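Why Do Wet Dishes Dry All by Themselves?

Somebody in your house has probably told you to dry the dishes. And you have probably noticed that if you wait long enough (in the bathroom, say, being very quiet) the dishes get dry anyway. You are not imagining it. Water really does leave without being asked.

The leaving is called evaporation. Water is made of molecules, bits so tiny that a single drop holds more of them than you could count before bedtime, or before any bedtime you will ever have. They are always jiggling. Some jiggle faster than others, and now and then a fast one at the surface breaks loose and flies off into the air. It has become water vapor, a gas you can't see. Then another one goes. Keep this up and the drop is gone.

Does water have to boil first?

No. Water boils at 212 degrees, but a puddle has never been anywhere near that hot, and puddles vanish all the time. Warm water just vanishes faster, as its molecules are jiggling harder. A plate rinsed in hot water will beat a plate rinsed in cold water, though as races go it is not exciting to watch.

What else speeds it up?

Moving air helps. The air right above a wet plate fills up with vapor, and a breeze carries that air off and brings in some drier stuff. This is why laundry loves a windy day. Damp air slows everything down. In the foggy town of Morkstead, a wet sock hung out in January can stay wet until everyone has stopped caring about it.

Shape matters too. Spread a spoonful of water across a tray and it goes quickly. Leave the same spoonful in the bottom of a cup and it sits there for ages. Turn the cup over and most of the water runs out, which is cheating, but good cheating.
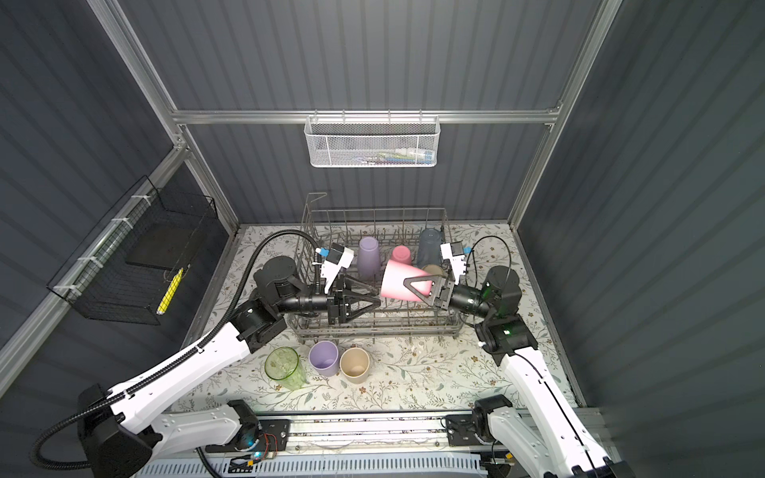
Upside-down cups in a wire rack. Gaps between the wires let air in and drips out.

Try it yourself

Put 2 spoonfuls of water on a plate and 2 in a tall cup. Leave them side by side and check them at breakfast and again at supper. Write down which one dries first. If anyone asks why you haven't dried the dishes, tell them you are doing science. This works about once.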